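Robot Club: groceries, two arms and a very busy fall

Well, we're nine weeks in and I can finally write something longer than "come on Thursday, bring a laptop"! For anyone who missed the last newsletter, the Hirkden School robotics club is back in the upstairs lab, and this year we have gone completely over to groceries. Putting them in bags, taking them out of bags, putting them in baskets, and starting again.

The idea came from Seija Valtonen, who teaches the eleventh grade physics group and has run the club with me for 4 years now. We'd been doing the usual colored blocks every fall, and every fall by the middle of October we had a room full of kids who could stack blocks and were bored silly by it. Seija came in from the store one evening, put her shopping down on the bench and said, "Why don't they just do this?" So that's what we're doing. It is so much harder than blocks and so much more fun.

If you've never tried to get a robot to deal with a thin plastic bag, I can tell you it's a wonderful way to spend an afternoon and also a slightly maddening one. A block is the same shape every time you look at it. A bag changes every time you touch it, and it changes when somebody opens the door too. You can see through it, sort of, which confuses the vision code terribly (is that the apple, or is that a shiny bit of bag in front of the apple?). Aleksi Nurmi spent most of two sessions on nothing but that question, and his notes on it are pinned up next to the whiteboard if you want to read them. They're really good, and he drew all the diagrams by hand.

We work with two arms at a time, and for most of our members this is the first time they've had to think about that. With one arm you only worry about bumping into the table. With two you have to decide who goes first, who waits and where the waiting one should be while it waits. The first week we had plenty of what Tyyne Hirvonen calls "handshakes," where both grippers went for the same piece of fruit and met in the middle. Tyyne has since written a little turn-taking routine. One arm asks for the basket, the other one backs off to a parking spot, and then they swap. It's only a page of code! She walked everybody through it line by line, including the two new ninth graders, and now all three teams are using some version of it.

The teams, by the way, picked their own names this year. We have Virnent, Requena and Radier, and please don't ask me what any of them mean, I've had a different answer every time. Virnent is Aleksi, Tyyne and the ninth graders. Requena is mostly the people who came over from the chess club. Radier is the smallest team and the loudest, and they've claimed the bench by the window.

Each team keeps a log of every attempt, good or bad. Minttu Niskanen set up the shared spreadsheet and she's strict about it, so if you ran it, you write it down, even if the tomato went on the floor. As of last Thursday we had 1,084 attempts in the log, and 104 of those are from one single heroic session in which Radier refused to go home. Minttu has a column for comments and it makes great reading. "Too fast." "Too slow." "Bag won." "Good pickup, then forgot where basket was." I'd like to print the whole thing out and hang it in the hallway.

What have we learned so far? Round fruit is friendlier than you'd expect, as long as you come down straight over the top of it. Soft fruit is the real test. You can close a gripper on an apple pretty hard and the apple doesn't care, but do the same thing to a ripe tomato and you'll be getting the paper towels. Requena worked out a way of closing in small steps and checking after each one, and they've been very generous about sharing it. It does make everything slower, and there's been a lively argument (still going!) over whether slow and clean should score higher than quick and a bit bruised. Jana Frerichs, who will be our judge in March, has promised to rule on it before winter break.

Lighting was another surprise. A run that goes fine at three o'clock can fall to pieces at five, just from the sun going off the tabletop, and shiny skins make it worse. Virnent now do a quick calibration every time they sit down, and they've put the steps on an index card taped to the bench. Please leave the card where it is!

The part I enjoy most is the wrist camera. When you stand next to the table you think you know what the arm is doing, and then you look at the wrist view and find that the gripper is blocking half of what you thought it could see. The kids have gotten into the habit of going through the wrist pictures together at the end of a session, snacks in hand, stopping whenever somebody shouts. A lot of our best ideas have come out of those ten minutes. Tyyne's parking spot did, and so did the decision to try going for the neck of the bag, where it's bunched up, instead of pinching at the loose film.
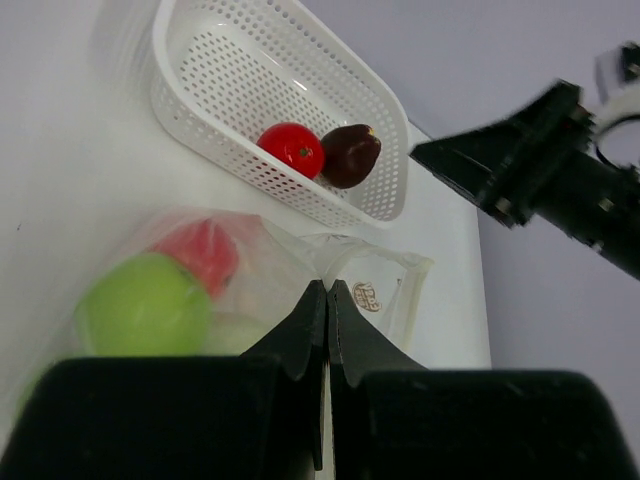

Tomato and a dark plum-like fruit in the basket, apples in the bag, both arms at the table.

Now for dates and so on. Our open lab is on 1 Nov 2022, after last period, and everybody is welcome: parents, little brothers and sisters, teachers from other departments who have been wondering about all the fruit. You'll be able to drive one of the arms yourself with a hand controller, and the teams will take turns showing what they've got. Space upstairs is limited to 20 visitors at a time, so we'll run it in short shifts and there'll be cocoa in the hallway while you wait.

The club challenge itself is in March. Each team gets a bag and a basket and a mix of produce they haven't seen before, and Jana is choosing the produce. She has already hinted at grapes. There was an actual groan in the room. Teams can change their code right up to the start, but both arms have to be used, and the bag has to be in one piece at the end.

Things we could use, if you have them lying around:

Plastic produce bags, clean, any size, the thin kind
Baskets and small bins, with or without holes in the sides
Fruit that's a bit past its best but still firm enough to hold its shape
An extension cord or two, the longer the better

You can leave any of it in the box outside the lab, or hand it to Seija in the mornings. Fruit should go straight to one of us and not in the box, please. We had a pear in there over a long weekend.

New members can still join, and you don't need to know any programming. Two of this year's best problem solvers had never written a line before September. We meet Thursdays after last period, and Minttu will get you a login for the log on your first day. Come up the back stairs, the front ones are being painted.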